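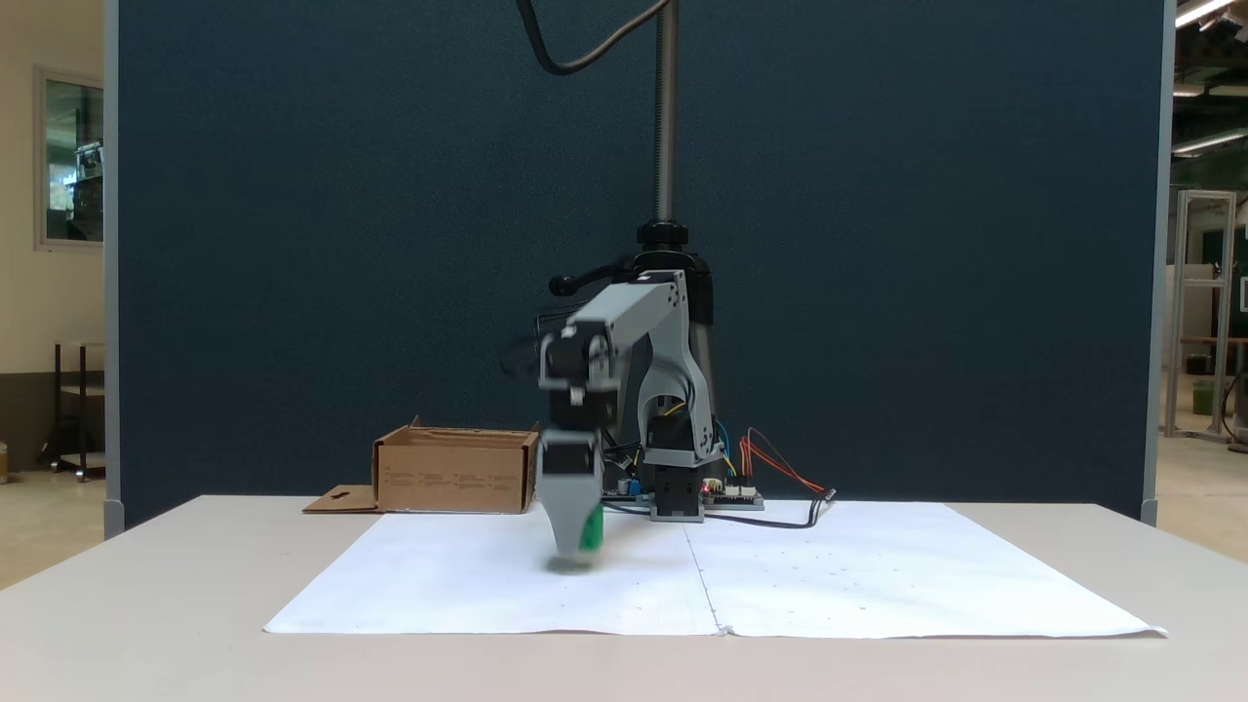
Beta testers wanted for Plerwood

Plerwood is our new ear training app, and we'd love 16 musicians to try it before the August release! You'll practise intervals, chords and rhythm for ten minutes a day on your own phone, then tell us what clicked and what drove you mad. Any instrument is fine - singers too. Beginners are very welcome. Testers keep the full app for free. To apply, send a few lines about your playing to the Bomwood office.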